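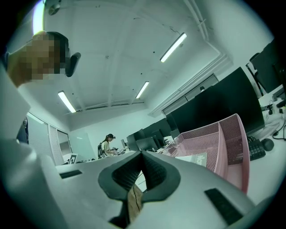 Soltaner Desk Screen
Item no. 2079 (1000 mm), item no. 2343 (2000 mm)
Made by Gateck

The Soltaner is a fabric-covered screen that clamps to the back edge of a desk. It cuts down on voices from the next row and gives people something to look at besides each other. It was made for open offices where several people are on calls at once.

The screen will not make a noisy room quiet. It takes the edge off speech from someone sitting across from you. For noise from above or behind, look at our Trement ceiling panels, or talk to us about both together.

Sizes
The short screen is 1000 mm wide and fits a single desk. The long one is 2000 mm wide and runs behind two desks placed side by side. Both are the same height and use the same clamps. If your desks are an odd width, order the next size down and leave an even gap at each end.

Cover
The cover is Fakir, a flat woven polyester that takes pins. It comes in stone, moss, rust, navy and charcoal. Rust and moss are dyed in smaller batches, so if you want all your screens to match, order them at the same time. The cover does not come off. Vacuum it with a brush head and dab spots with lukewarm water and a little dish soap. Do not use bleach or a steam cleaner.

Core
Pressed polyester felt in an aluminum edge. The felt has no added glue and stays flat in normal office air. We do not recommend it for entryways or other damp places.

Clamps
Two clamps come with the short screen and three with the long one. They fit tops from 16 to 40 mm thick and have rubber faces, so there is no need to drill. Check under the desk before you order. A steel beam or cable tray close to the back edge can get in the way, and in that case you want the extended clamp, sold separately.

Putting it up
One person can put up the short screen. Get a second person for the long one. Set the clamps loosely on the desk first, drop the screen into the slots, then slide it to where you want it and tighten from below. Hand tight is enough. Desk cables can pass under the screen through the gap between the clamps.

Sit-stand desks
The screen moves up and down with the top. Leave some space between two screens that stand back to back, and run both desks through their full travel once before anyone starts using them.

Delivery
Screens ship flat in cardboard with corner guards. Stone and charcoal are normally in stock. Other colors are made to order. Unpack and check the corners before signing, and write any damage on the delivery slip.

Fabric samples are free. For samples, bulk prices or help with a floor plan, write to Laine Kairys in office sales and include your desk sizes.

Page updated Dec 23, 2019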